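So the Umham Makers' Fair is nearly here and I have done about half of what I said I'd do! It's on 15th June in the big field behind the primary school, gates open at ten and it's free to get in (parking is a couple of pounds, which goes to the playground fund). I've got a pitch along the hedge side again, next to Lenka Čierny and her felted hats, so if you came last year just head for the same corner.

I'm bringing mostly bunting this time. I went a bit mad in the spring and cut up every old shirt in the house, plus a bin bag of curtain lining that Florencia dropped round, and there are now 14 long strings of it hanging off the banisters. There'll be lavender bags too, and the little needle cases everyone asked for at Christmas when I'd run out. The patchwork cushions may or may not make it - two still need zips and I hate zips.
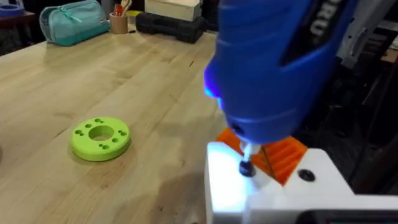
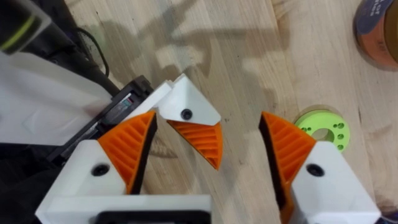 Do you have to book a stall in advance?
Pitches are all taken for this one, but there's a waiting list and people do drop out in the last week. Email Octavio Domínguez through the fair page and tell him what you make and how big your table is.

There are 70 stalls altogether, and I've had a nosy at the list. Ekrem Ateş is doing his flatbreads by the gate, so get there before noon or you'll be queueing past the tombola. There's a lady with vintage buttons, a plant swap (bring a labelled pot, take a pot), someone selling enamelware that I absolutely must not go near, and lino printing for the kids in the small marquee. Nélida is running that and says old clothes please, the ink does not come out.

Oh, and bring cash if you can! My card reader hardly got any signal in that field last June and I ended up writing IOUs on the back of price tags. Dogs on leads are fine.

Right, zips. I'll try to put some photos of the cushions up before the weekend if they behave.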